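殻の山と、にんじん一本と、台所の机のこと(連投まとめ)
読了時間:約6分

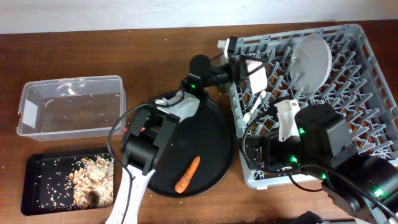 というわけで、今月は台所の机をちゃんと使う月間にします!1月って毎年なにか始めたくなるんですが、今年は手帳でもランニングでもなく机です。茶色い木の、ちょっと赤みのあるやつ。食べて、剥いて、切って、洗って、拭いて、また食べる。全部ここでやってる。

机の上って、ほっとくとすぐ「とりあえず置いた物」の国になりませんか。うちはなります。なので気づいたことをつらつら書いていきます。長くなりそう。

まず殻の話から。落花生が大好きなんです。冬は毎晩のように殻つきを剥いてます。剥いたことある人はわかると思うんですけど、あれ、食べてる量より殻の量のほうが多く見えるんですよね。ふわっと山になって、達成感だけすごい。

で、殻入れは黒くて浅い四角いトレイに落ち着きました。深いボウルも試したんですが、手を入れる角度がきゅうくつで。浅いと横からすっと払い込めるんです。この「払い込める」が最高!

黒にしてもうひとつよかったのは、細かい種のかけらがよく見えること。白い皿だと終わったつもりで終わってない。黒だと小さい粒々が星みたいに浮くので、あ、まだいるなってわかります。

弱点もあります。払い込みやすいということは、勢いがつくとこぼれるということ。トレイの近くの机にも白っぽいかけらがぱらぱら散ります。木目にはまった粒は布巾で拭くと転がって逃げるだけなので、先に乾いた刷毛。これ、製菓用の古い刷毛がいちばんでした。

刷毛→乾いた布→固く絞った布、の順です。最初から濡れた布でいくと薄皮が貼りついて、あとで爪でかりかりやる羽目になります(何度もやった)。

透明な四角い容器も机に出しっぱなしです。ラベルがちょっと薄れてきたプラスチックの箱。中身が空でも出しておくと、次に何を入れるか考えるのが楽しい。ひまわりの種もいいし、かぼちゃの種もいいなあ。

この手の容器、洗ったと思っても内側に細かいくずが残りませんか。静電気なのかな。私はいったん水をはって、ゆすって、流して、ふせて乾かす派です。布で拭くとまた寄ってくる気がする。あくまで気がするだけです。

ラベルは剥がさない主義。ドメスティックな理由で、剥がしたあとのべたべたと戦いたくないんです。Delia Zapataさんはドライヤーで温めて剥がすそうで、やってみたら確かにするっといきました。でも一枚で満足しました(笑)

そうだ、数えてみた方がいました。Yvonne Staniforthさんが袋の落花生をひと冬ぶん記録していて、合計1,220個だそうです。1,220!殻を全部ためていたら押し入れがひとつ埋まりそう。私も真似したいけど、剥きながら書くと手帳が粉だらけになるのが目に見えてる。

次、にんじん。うちでは切る前の野菜を大きな丸い黒い皿に置くことにしてます。縁がちょっと立ってるので、丸い物を置いても転がり出ない。にんじん一本だけでも、なんだか主役みたいでかっこいいんですよ。

黒い皿に橙色って、ほんとにきれい。にんじんの表面の細かい筋まで見えて、しばらく剥かずに眺めちゃう。皮むき器を握ったまま三分くらい経ってることがあります。

皮を剥くかどうか問題。私は煮物のときは剥く、きんぴらのときは剥かない。たわしでこするくらいで、そのまま千切り。ごま油でじゃっと炒めて、醤油とみりん、最後に刻んだ落花生をひとつかみ。これがもう、すばらしい!

分量を聞かれたので書いておきます。にんじん一本に対して、ごま油小さじ二、醤油大さじ一、みりん大さじ一。落花生は粗く刻んで好きなだけ。火を止めてから混ぜると歯ごたえが残ります。冷めてからのほうが味がなじむので、お弁当にもどうぞ。

葉のほうの端っこは捨てずに、小皿に水をはって立てておきます。数日で緑がちょろっと出てくるのがかわいい。Thitima Noiphanさんの家では窓辺に三つ並んでいるそうで、うらやましい!うちの窓辺は寒すぎるのか、出てくるのが遅いです。

それから水切りラック。明るいグレーのプラスチックで、突起が列になってるタイプです。私はこれを流しの横じゃなくて机の上に出す日があります。「え、机に?」って言われるんですけど、洗う人と拭く人が分かれて作業できて、すごく楽なんです。

白い丸皿を突起のあいだに立てるときの、あのかちっと収まる感じ。あれが好きで皿洗いしてるところがあります。まっすぐよりちょっと斜めに寄りかかってくれるくらいが、あいだに風が通っていい感じ。

細長い物は難しい。スプーンや箸のたぐいは突起のあいだで斜めに寝てしまって、隙間から下に落ちることもあります。細い物専用のコップをひとつ置けば解決なんだけど、そのコップを洗ったときにどこに伏せるのか、という新しい悩みが来る。

ラックの底は週に一度、丸洗い。突起の根元に水あかがたまるので、使い古しの歯ブラシで列にそってしゃかしゃか。クエン酸を溶かした水をかけて少し置くと楽でした。終わると色がひとつ明るくなった気がして、ラックを眺めるだけの時間が発生します。

机にラックを出すときは下に薄い布を一枚。木の机なので、水はなるべく長居させたくないんです。布がなければ新聞紙でも十分。持ち上げるときは、立ててある皿を先に抜いてから!前に横着して、冷や汗をかきました。

Domingo Maldonadoさんから「結局、机の上には何を置いていいことにしたの?」と質問をもらいました。いまのルールは「今日さわる物だけ」です。殻のトレイ、野菜の皿、容器、ラック。今日さわらない物は棚に帰ってもらう。郵便物がいちばん手ごわいです。

あと、殻の使い道も。細かく砕いて鉢植えの土の上に敷いてます。塩味つきの物は避けて、素煎りの殻だけ。見た目もあったかい感じになって、冬の鉢にはよく似合う。砕くときは袋に入れて麺棒でごろごろ、これがまた気持ちいい!

薄皮のほうは軽すぎて、窓を開けたとたんに飛んでいきます。片づけるときは先に窓を閉めましょう。台所の床の端から端まで、赤茶色のひらひらを追いかけた夜がありました。

夜の十時、机を拭き終わったところです。明日はにんじんを刻みます。かぼちゃの種をおすすめしてくれた方、銘柄じゃなくて煎り加減が知りたいです。フライパン派ですか、オーブン派ですか。返信で教えてください!

最近のまとめ
・きんぴらに入れる木の実、くるみ編
・麺棒は何センチが使いやすいか
・布巾を煮る日
・窓辺のにんじんの葉、その後
・木の机に輪じみができたときのこと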